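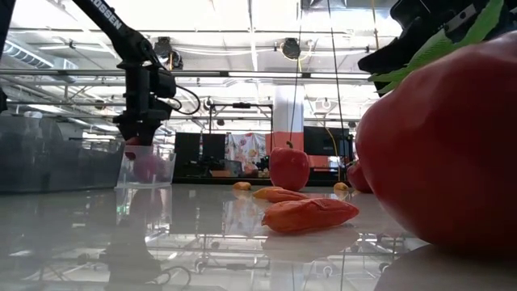 Viel Rot auf weißem Tisch: Paprika, längliche Spitzpaprika und ein Apfel.

Essen & Trinken

Rot ist noch kein Geschmack

Die Paprika ist das Gemüse, das man kauft, weil man im Supermarkt noch nichts Farbiges im Wagen hat. Drei Minuten später liegt sie neben dem Toastbrot und adelt den Einkauf. Zu Hause kommt sie ins Gemüsefach, wo sie eine Woche lang gesund aussieht und eine weitere Woche lang Vorwürfe macht.

Im Oktober ist die Auswahl groß. Auf dem Markt in Skoltitz stehen die Kisten bis an den Bordstein, und an jeder hängt ein Schild mit einem Wort, das nach Süden klingt. Die dicke Rote heißt dort Blockpaprika, was eher nach Bauamt klingt als nach Abendessen. Die kleinen, schlanken Schoten laufen unter »Snack«, seit der Handel gemerkt hat, dass Erwachsene für Gemüse mehr bezahlen, wenn es in eine Brotdose passt.

Dabei ist der Unterschied zwischen Grün und Rot meist nur eine Frage der Geduld. Viele grüne Paprika sind unreif geerntete rote -- sie schmecken herb und werden trotzdem im Dreierpack verkauft, Grün in der Mitte, damit die Ampel vollständig ist. Wer den Dreierpack kauft, isst erst die rote, dann die gelbe und spricht anschließend lange nicht mehr davon.

Beim Händler Lazarević, dessen Stand man an der Schlange erkennt, darf man anfassen. Eine gute Paprika ist fest und schwerer, als sie aussieht, der Stiel grün und frisch.

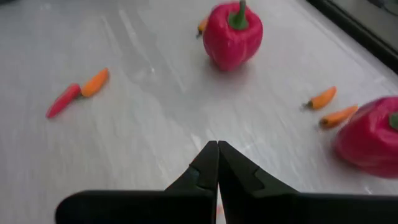
Auf den Stiel achten ohnehin die wenigsten. Gekauft wird der Glanz, und glänzen kann eine Paprika noch, wenn innen längst ein grauer Flaum wohnt. Runzeln dagegen gelten als Todesurteil, zu Unrecht. Eine leicht schrumpelige Spitzpaprika hat Wasser verloren, und im Ofen hätte sie das sowieso getan. Sie ist gewissermaßen vorgegart.

Im Lokal Tenora, 64 Plätze, davon bei Regen die Hälfte brauchbar, kommen die Schoten so lange unter den Grill, bis die Haut schwarze Blasen wirft. Danach ruhen sie unter einem Teller und lassen sich pellen wie ein Sonnenbrand. Öl, Salz, ein wenig Essig, fertig. Auf der Karte heißt das »Preltetico« und kostet 7 Euro, was man für den Namen allein schon zahlen möchte.

Und der Apfel? Im Salat verträgt er sich mit roher Paprika besser, als beide vermuten lassen. In dünne Stifte geschnitten, mit Zitrone und etwas scharfem Senf, ergibt das eine Beilage, bei der die Gäste höflich nachfragen, was es ist, und dann tatsächlich nachnehmen. Man sollte nur einen sauren nehmen. Mit einem süßen schmeckt die Schüssel nach Kindergeburtstag.

Gelagert wird die Paprika am liebsten kühl, aber nicht eiskalt, und möglichst weit weg vom Apfel, der Reifegas verströmt und seine Nachbarn altern lässt. In der Obstschale sehen die zwei zusammen natürlich besser aus. Im Januar, wenn die Roten wieder von weit her kommen und nach Fensterscheibe schmecken, hilft ohnehin nur noch das Glas mit den eingelegten, sofern man im Herbst daran gedacht hat, welche einzulegen.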